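Hotow newsletter, July

From the workshop: grippers for the shelf job

The Bindton group has spent most of the past month on one question: which end effector should go on the arms for the shelf restocking work. Osvaldo Miranda ran the tests and Valdir Peixoto looked after the controllers. This item covers where things stand before the parts order goes in.

Two kinds of gripper were on the list. The first is the multi-fingered hand, in black, which most members will know from the spring open day. The second is a plain metal finger design from Leite, with far fewer moving parts and a camera at the wrist. Both were tried on the same sort of goods, mainly potato chip cans, with a few tubs and bottles mixed in. Chip cans are a fair test. They are light, they are smooth, they roll when they fall over, and the cardboard dents if the grip force is set too high.

Each gripper was put through 20 rounds of the same basic job: pick up a can, carry it between shelf and table, set it down, let go. A round counted as good only if the can ended up standing and had no dents. The multi-fingered hand had 13 good rounds on the first controller settings. Most of the failures came at the moment of release, when one finger opened a little later than the others and tipped the can. Valdir has since changed the order in which the fingers open, and the next set of rounds will use the new timing.

The metal fingers were quicker to close and easier to set up. They had more trouble with cans that were already lying down, because the approach angle has to be close to exact. Osvaldo thinks a softer pad would fix part of this – Vudden sells one that should fit with a small adapter plate.

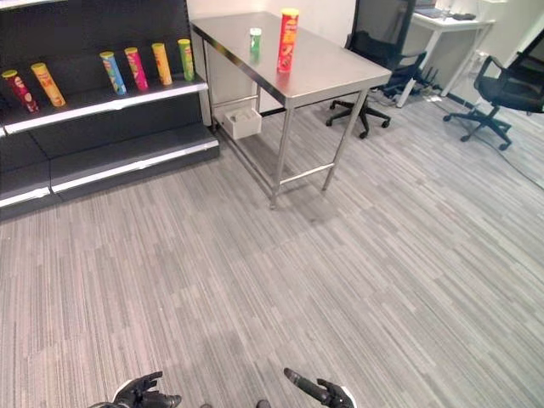
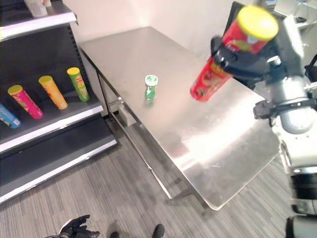
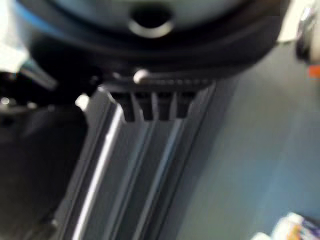
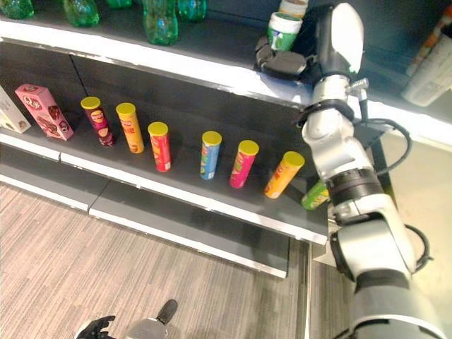 Shelf tests at Bindton. The third picture is from the wrist camera.

Cameras took up more time than planned. The head camera gives a good view of the shelf and the table, but once an arm reaches forward, the hand covers a large part of whatever it is holding. The wrist camera is meant to fill that gap. At low speed it does. When the arm moves at full speed the picture smears badly, and the controller loses track of the can until the arm slows down again. Valdir has tried a shorter exposure, which helps with the blur but makes the picture darker. Extra lighting over the work area is the next thing to try.

Glare is the other problem. A steel tabletop throws back a bright patch from the ceiling lights, and the software sometimes reads the edge of that patch as the edge of an object. A matte mat is on order. Until it arrives, the plan is to place goods toward the back of the table.

Upper shelves are still harder than the middle ones for both grippers. The arm has to come in over the front lip with little room to spare, and the fingers have to be partly curled before they get there. The motion planner now has a separate approach for this, with the wrist turned earlier in the move. It is slower by over 2 seconds per pick, and Osvaldo would like to get some of that back.

The long run comes next. The goal is 1,000 picks on each gripper, with wear on the finger joints and pads checked along the way. Results will be in a later issue. Members who want the controller settings or the test sheet can ask Valdir for a copy. Osvaldo is also looking for empty chip cans with their lids, any brand, clean and not crushed. There is a box for them inside the workshop door.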